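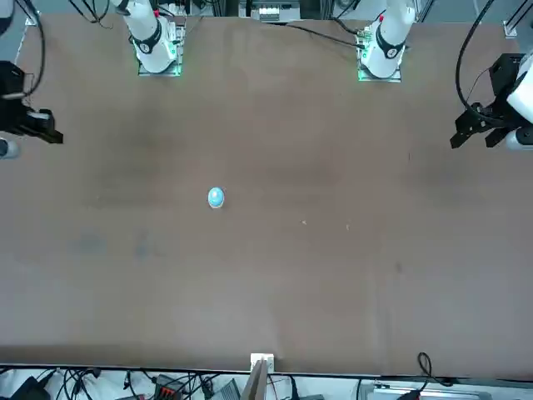

What should you sort out first when you're comparing two grippers on a pair of arms?

The test object. Pick one thing, keep it for the whole comparison, and put it in the same starting area for both grippers. If you swap objects halfway through you end up with two piles of notes that don't talk to each other, and I have the notebook from September to prove it.

Gripper notes from the Lerwood bench
March 7, 2023

Hi again! I promised a gallery page for the gripper tryouts and then sat on it for ages, so I'm putting it up with one picture for now and a lot of my own rambling. The question at the top is the one I get most by email, so it goes first. Two white arms, a black parallel-jaw gripper on each, and a big brown table between them. That's the setup, and I've grown pretty fond of it.

The little light-blue egg shape near the middle of the table is what I want to talk about. Boxes are easy. You close two flat jaws on two flat sides and you're done. A rounded thing wants to squirt out forward or roll over the fingertip, and you find out fast whether your closing height is any good. Both grippers are well back from it in the picture, which is how I like to start a run (long approach, lots of time to see the arm drifting off line).

I've been going back and forth between two sets of finger pads, the Clenach ones and the Provex ones. The Clenach pads are softer and forgive a sloppy approach. The Provex pads are stiffer and I could set them down more exactly, but I had to be much fussier about height. Over 262 tries with each set, the soft pads dropped the object 11 times and the stiff ones 30. Most of those 30 came before I lowered the closing point by 8 millimeters, so please don't go throwing your stiff pads out on my account!

Cables are my other big subject. A cable that loops wide looks messy, but it lets the wrist turn without tugging, and I'd take that over a tidy bundle any day. I tied mine down neatly once and spent a whole afternoon blaming the controller for a wobble.

Hildegard Gerlach wrote in to ask if I run the left and right arms with the same settings. I started out that way and gave up on it. Each side has its own closing speed now, saved under its own name, and the right one is a bit slower.

Next up is the Dreßler wrist camera, which I've only had on the bench for one evening. I'll add those pictures under this one when I have them. If you've tried it with shiny objects, write and tell me what you did about the glare.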